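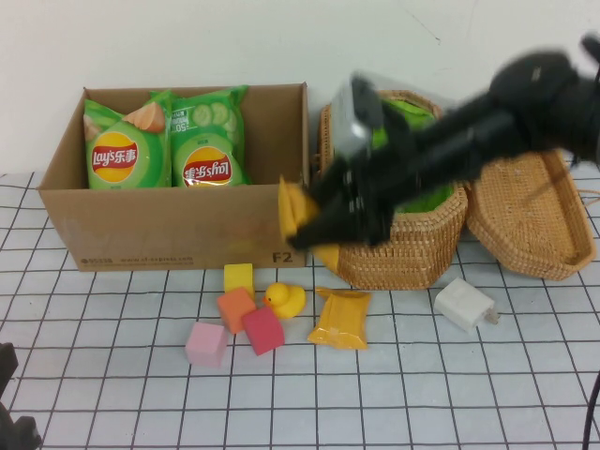

¿Puede ya un robot recoger la mesa de casa él solo? Depende de la mesa: con pocas cosas y conocidas, a ratos; con la vuestra un domingo cualquiera, todavía le falta bastante.

Apuntes del tema 4, por Eylül Uçar
Marzo · Lectura: 4 min

Os paso lo de clase un poco más ordenado, que en la pizarra me quedó un lío de flechas (perdón a los de la última fila).

Recoger parece una tarea única y son muchas pegadas. Un patito de goma pide una presión, un cubo de espuma otra, y una bolsa de patatas fritas es lo peor: se arruga, brilla y cambia de forma en cuanto la rozas. Luego está la cesta con tapa. ¡La tapa! Hay que apartarla, acordarse de dónde quedó y volver a encajarla, y ahí se atascan casi todos mis alumnos de prácticas cuando lo programan.

En Ostbridge, donde estuve antes de dar clase, grabamos 245 intentos de ordenar una mesa así. Jaanus Org quería llegar hasta 2.000 y yo le decía que primero mirásemos los fallos, que me parecían mucho más interesantes. Seguimos sin ponernos de acuerdo, por cierto.

En el taller la cosa va mejor, porque las piezas se repiten y alguien decide de antemano dónde va cada una. En casa eso no lo decide ni la familia.

Para la próxima sesión: elegid una tarea doméstica, partidla en pasos y marcad en cuál se pierde la máquina. Una cara como mucho. Tsz-kin Lai recoge las hojas a las 10:30.

Compartido 12 veces · 3 comentarios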